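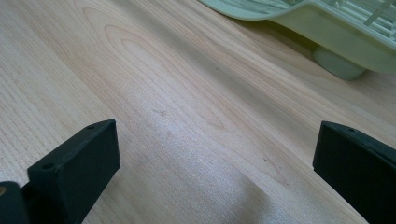 3.2 Gripper pads

The pads were the part of the hand-held tool we changed most often during the comparison. Each candidate had to fit the same carrier, so that the operator could swap a pair without touching the camera mount or the calibration. The block pads in Figure 2a are matt black and squared off at the top, with a small round hole near the upper edge of each. Fully open, they leave the middle of the wrist view clear, and the foot of the green rack can be made out on the table beyond them. This mattered more than we had expected when writing the test plan. With the wider Okoro pads the operator often lost sight of the target during the last part of the approach, and the tracker lost it too. Glare was a second problem. The lamps reflect off the finish of the table as a pale patch between the fingers, and features found inside that patch were dropped before matching. We considered covering the table with a cloth – Bello Okonkwo tried one in July – but it slid under the rack and was given up.

Grip force was set by the operator's hand and was not recorded. Readers who want to compare our results with those from the motor-driven Irkitz unit should bear this in mind. All trials used the pads as supplied, and a pair was replaced after 200 closures whether or not wear could be seen.

3.3 Two-handed layout 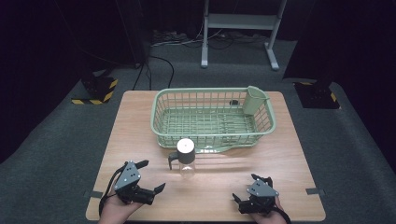

Figure 2. (a) Wrist view with the block pads open. (b) Head view of the table with both tools.

Trials with two tools were run to find out whether the controller could keep a steady estimate of the distance between the hands. Fatima Akinola and Emiliano Olvera acted as operators and followed the same written order of tasks. The transparent bottle was the harder of the two objects for every camera setting. In Figure 2b the grain of the table shows straight through its body, and the gray cap with its bright white top is much easier to pick out. We therefore labelled the cap as the target point and ignored the body. The basket stands behind the bottle, near the back edge of the table, and its open grid sides gave the head camera plenty of corners to match.

Both tools are cabled, and the cables leave towards the operator. Akinola reported a slight pull on the left wrist when reaching across, and the Brekora controller logged this as drift in 7 of her trials. Those trials were kept in the results.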